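Removing a candle wax mark from an embroidered tablecloth

Posted by Niamh Carroll, 13th September

I would be grateful for advice on the care of an embroidered table covering. The cloth is off-white, with bands of red and green stitching in the cross-stitch manner, and it was purchased from Mockus without a care label. A quantity of candle wax has fallen near one hem. The wax has been lifted with a blunt knife, but a greasy mark remains. I have not yet applied water, as I am concerned that the red thread may bleed.

Please advise whether the cloth may be washed at home and whether ironing is permitted.

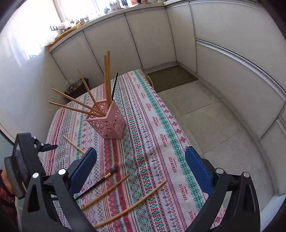 Margus Vanags
The colors must be tested before any washing takes place. Press a damp white cloth against the back of the red stitching for 2 minutes. If any color transfers, the item should be taken to a professional cleaner. If none transfers, place plain paper towels above and below the mark and apply a warm iron without steam. Replace the paper as it takes up the grease, then wash by hand in cool water with a mild detergent. Dry flat, away from direct sun. Ironing is permitted on the reverse side only, over a folded towel.

Lenni Lindqvist
Agree with the above regarding the iron. Please do not use bleach.

Obed Annan
I used Pastent on a similar mark in August and the result was acceptable, although my cloth was plain cotton. It required 3 applications.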